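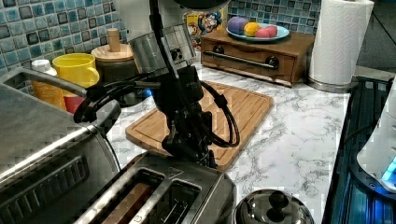 The Counter, One Week On

I should say up front that I have never believed in kitchen makeovers. I have read the Storneo booklet, the one that promises a "calmer counter" by Friday, and I have read the Tanico catalog, where every kitchen has one lemon in it and no toaster. People who live like that either eat out or have a second kitchen hidden behind the first.

Still, my sister-in-law Deolinda Mendes swears by the method, and she gave me the booklet along with a look, so in July I tried it. The rule is that everything on the counter has to be used within the week or it goes in a cupboard. The picture at the top of the page is where I ended up. The notes that follow are what I think of the things that stayed, and of the claims made for them.

The cutting board

Bamboo, pale, with a shallow groove around the edge. The groove is supposed to catch juice. Mine catches the juice of one tomato, and a second tomato is on its own. The booklet says a board should live "square to the wall." It lies at a diagonal, and I get through the same number of onions.

I'm also told bamboo is kinder to knives than other boards. I have heard the opposite from people just as sure of themselves. My knives were dull before I bought it, so I can't settle the matter.

The toaster

Two slots, brushed stainless steel. Storneo would have this in a cupboard between breakfasts, which means lifting it out and putting it back 365 times a year and wiping up the crumbs each time. No thanks. I tried it for 3 mornings.

I was tempted by a bigger one from Nudeo with 19 browning settings. I have known toast in four conditions: bread, toast, dark toast, and smoke. I'd like somebody to show me number 11 and number 12 side by side and tell me which is which.

The big steel one on the left

Flat top, ribbed vents in front, and it takes up more of the counter than anything else. By the one-week rule it earned its place, but only just, and I suspect I used it on the sixth day so I wouldn't have to move it. Stainless steel is sold as easy to clean. It is easy to clean. It is also easy to see that you haven't.

The mugs

A bright yellow one and a red one. The booklet recommends a matching set in "oat." D'Amico sells such a set, and the page for it has 3,370 reviews, a suspicious number of which use the word "timeless." I drink the same coffee out of the yellow one. I did look for a reason to switch and couldn't find it.

The canister

Dark, with a light wooden lid and a tall knob on top. I'll admit I like this one. The knob is bigger than it needs to be, so you can get hold of it with floury hands. I don't accept that a nice lid keeps anything fresher than a plain one.

The white bottle with the orange label

Plastic, not pretty, back left. The advice is to pour things like this into a glass bottle with a pump. Then you have a glass bottle you can't identify and a plastic one to throw out.

The countertop

White and gray, marble pattern. Looks clean from the doorway whether it is or not, and I'd recommend it on those grounds alone.

Time spent on the whole business: roughly 30 minutes a day, most of it reading the booklet again to see what I was allowed to keep. Deolinda says I did it wrong and should start over with the drawers. I've told her I'll think about it.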